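Folding on the Bed: A Little Gallery from Stirkden

Welcome, and thanks for stopping by our laundry pages again. Regular readers will know that we've been working our way through the house one chore at a time, and after the pantry shelves (which got more letters than anything we've ever put up, bless you all) it seemed only fair to give the bedroom a turn. Folding is the chore I like best, I'll admit it. There is something very settling about a made bed, a cup of tea within reach and a pile of cotton that gets smaller as you go.

Most of us at Stirkden fold on the bed. I know the Colleck household swears by the ironing board, and my neighbours up at Erby use the dining table and won't hear a word against it, but a wide mattress with a plain fitted sheet gives you all the room in the world and it's kinder on the back if you've got the height right. A pale sheet is handy too, as coloured clothes show up so nicely against it that you can see where every sleeve has got to.
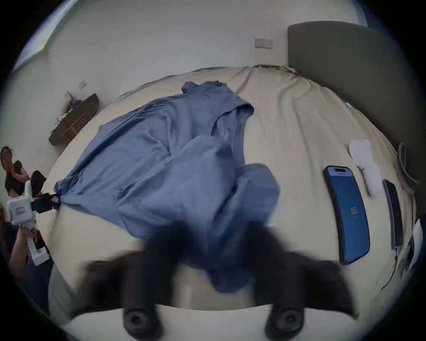
Shirts are where people come unstuck, and I was no better for years. My own way is to find the collar first and get that sorted before worrying about anything else. Then it's one corner at a time, a good gentle pull to bring the seams into line, and a smooth over with the flat of the hand. If the sleeves are being difficult, leave them be until the body is lying straight — they nearly always behave after that. Cotton is forgiving stuff and a second go never hurt it. I allow myself around 9 minutes for a small basket on a Monday evening, longer if there's something good on the radio.

The sheet matters as well, more than you'd think. I used to fold on top of the doona, which is lovely and soft and completely hopeless, with everything sinking into the middle. These days the doona goes over a chair and I give the sheet a quick tug at the corners before I begin. The Ratanaporn fitted sheets I bought in September have held their colour beautifully, and I'd happily buy another pair if they ever come back in that size.
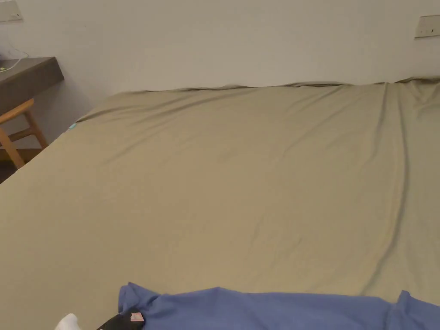 Beige sheet with a few soft creases still in it, and some periwinkle blue laid across.

Next up will be the linen cupboard, which I've been putting off since winter. If you have a favourite way with pillowcases, do write in, as I'm always glad to try somebody else's method.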